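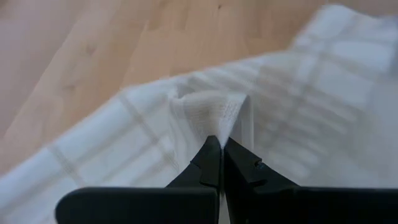 About Brusine

We make books out of the things families say. If your aunt has a line she comes out with every time the pie crust tears, or your dad has been telling the same joke at the gas pump for thirty years, we'd love to hear it and get it down on paper for you.

How we got started

Brusine began with a recipe box. Siebe Dierckx was sorting through her mother's kitchen and found that half the cards in the box weren't recipes at all. They were things people had said at the table, written down with the date and who said it (and sometimes who got mad about it). One card just read "Don't send a goose to fetch the mail." Siebe had heard that one all her life and never once asked what it meant. She still doesn't know, and it's on the wall by our front door now in case a visitor can help!

She typed up the cards for her cousins and had them bound at a copy shop. Then a neighbor saw the book and wanted one, and then the neighbor's brother-in-law, and by the end of that winter she had given up her dining room.

What we do

Most projects start with a long phone call. We ask who in the family talks the most, who gets quoted the most, and who does the best imitation of whom — these are usually three different people, and we try to talk with all of them. We record the calls, type up every saying the way it was said, grammar and all, and put the story of where it came from right next to it. If two sisters remember it differently, both versions go in.

The books come in 2 sizes. The small one fits in a coat pocket and the large one has room for photos, letters and handwriting. Our biggest so far was for the Prirnetti family, who sent us 534 sayings from four generations, including a whole chapter of things shouted at baseball games on the radio. The shortest ran to 63 pages and was all one grandfather, Mr. Song, who had something to say about the weather every single morning. We loved working on both.

If some of the sayings are in another language, please send them anyway. For the Ulasov book we printed the original on the left page and the family's own English on the right, with a note wherever they couldn't agree on a word. There were a lot of notes, and they're the best part.

Who we are

We're a small shop. Siebe still makes the first call to every family and reads every page before it goes to the printer. The rest of us do the typing, the layout, the tracking down of missing cousins, and a good deal of laughing with our headphones on. So far we've made books for 110 families, and plenty of them have come back with a second batch after a reunion.

Come say hello

You don't need a finished list to get in touch. One saying is plenty to start with, even if you only remember half of it. Call or write any weekday, and if you happen to know anything about geese and the mail, ask for Siebe.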